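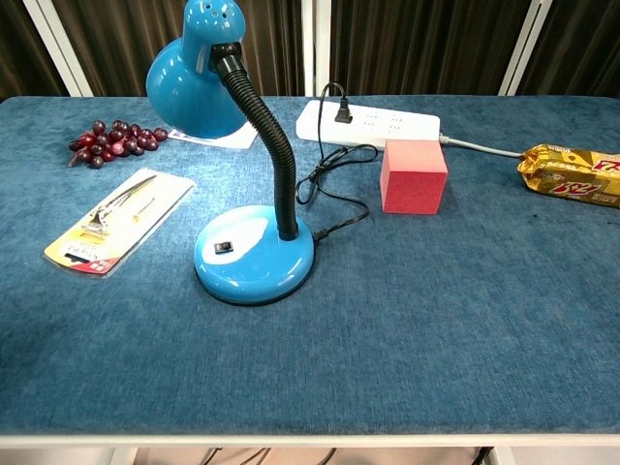
kuroda_44 : Pour moi le problème vient du règlement. Si l'épreuve demande de ranger la table et ensuite d'allumer la lampe, il faut écrire dans quel ordre, sinon chaque équipe va comprendre autre chose.

nokuthula.m : Bonjour à tous. Je précise que je ne suis pas francophone de naissance, alors pardonnez mes phrases. Le règlement du club Sivier, version de février, dit seulement « la lampe doit être allumée à la fin de l'essai ». L'ordre est donc libre. Ma question concernait surtout l'interrupteur : il est petit, noir, posé sur le socle, et notre pince arrive par le dessus. Est-ce que vous appuyez avec un seul doigt de la pince, ou avec les deux doigts fermés ?

Zernton : Les deux fermés, toujours. Avec un seul doigt nous avons glissé sur le côté 3 fois de suite et la lampe a reculé.

pti_lou : Pas d'accord avec Zernton. Pince fermée, on ne voit plus le bouton avec la caméra du poignet. Chez nous on appuie avec un doigt, mais on descend très lentement, et le tissu de la table freine assez le socle.

Zernton : Lentement, d'accord, mais le temps est limité. Vous avez fait combien d'essais comme ça ?

pti_lou : 50 essais, 44 réussis. Les échecs sont presque tous à cause du câble, pas du bouton.

nokuthula.m : Merci, c'est très utile. Le câble m'inquiète aussi. Il fait des boucles entre la lampe et la multiprise, et le cube en mousse est juste devant la multiprise, à son extrémité droite. Si la pince prend le cube trop bas, j'ai peur qu'elle accroche quelque chose. Est-ce permis de tendre le câble avant le départ ?

kuroda_44 : Non. Le matériel reste comme l'arbitre l'a posé. L'équipe Grorkano a demandé la même chose et on lui a refusé.

bricolo_b : Je trouve cela ridicule. Un concours d'élèves doit montrer ce qu'ils savent programmer, et un câble qui traîne c'est de la chance.

nokuthula.m : Je comprends votre avis, mais mes élèves ne pensent pas pareil. Ils disent que dans une vraie maison le câble traîne aussi — et ils ont passé deux séances à l'éviter, alors ils veulent le garder ! Pour le raisin artificiel, ils ont choisi de le prendre par les grains et de laisser la tige. Le plus pénible reste l'emballage plastique avec sa carte. Il est plat, la pince ferme dans le vide.

pti_lou : Poussez-le vers le bord de la table et prenez-le par la partie qui dépasse. Attention au bord blanc devant, notre détection le confondait avec la carte.

Zernton : Ça, je confirme. Nous avons repris 800 images rien que pour cette bande blanche.

nokuthula.m : Nous allons essayer la méthode du bord à la prochaine séance, et l'interrupteur des deux façons. Je reviendrai écrire les résultats ici.

kuroda_44 : Notez aussi le temps de chaque essai, s'il vous plaît. On pourra comparer avec les nôtres.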